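Badden adaptation enters pre-production with Kubíček directing

Casting is under way on the feature adaptation of Badden, the long-running science fiction comic, and the production has confirmed its director. Lenka Kubíček, whose previous work is mostly in television drama, has signed for one film with an option on a second. Principal photography is planned for May on stages at Otville, with a second unit working on location for nine days before the main unit starts.

The screenplay has been through four drafts. The version now in use takes its main plot from the second volume of the comic and leaves out the origin story, apart from a short sequence before the titles. Readers will remember that the second volume opens with the courier already in the lower city and the harbour closed. The script keeps that opening but moves the discovery of the ledger to the end of the first act, where the comic holds it back until issue 9. The current draft runs to 101 pages.

No names have been released for the courier. The part is described in the casting notice as late thirties, with stage experience preferred and no requirement for stunt work. The two harbour inspectors will be cast together, and readings for both are being held in pairs. The part of the archivist has been enlarged, and now carries most of the voice-over that was given to the narrator in print.

The film is a Grirkunus production, with visual effects by Joshi. The effects count stands at 838 shots, the larger part of them in the flooded district. Joshi has been asked to deliver the water work first – the edit of the third act depends on it – and the crowd extensions last. Physical sets will be built for the customs hall, the ledger room and the courier's flat. The street exteriors will be part built, up to first-floor level, and extended in post-production.

Kubíček intends to shoot in a 2.39:1 ratio, with a locked camera for the archive scenes and hand-held work kept to the harbour. The comic's use of four colours per chapter will be carried over through costume and lighting, with only light correction in the grade. A test of the approach was shot on one of the smaller Otville stages and has been shown to distributors. It has no dialogue and will not be released.

The flat is the one interior that departs clearly from the page. In print it is a single room drawn almost without furniture. The script sets three dialogue scenes there, two of them at breakfast, and the art department has drawn up a full kitchen with working fittings.

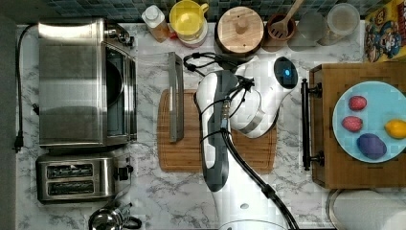
Marble worktop with toaster oven and two-slot toaster, seen from overhead.

Music has not been assigned. Editing will start during the shoot, with a first assembly due four weeks after the main unit wraps. A release window will be set once the assembly has been screened for the distributors, and the option on the second film has to be taken up before that screening. The publisher plans to reprint the second volume in a single binding, with the original covers and the letters pages restored.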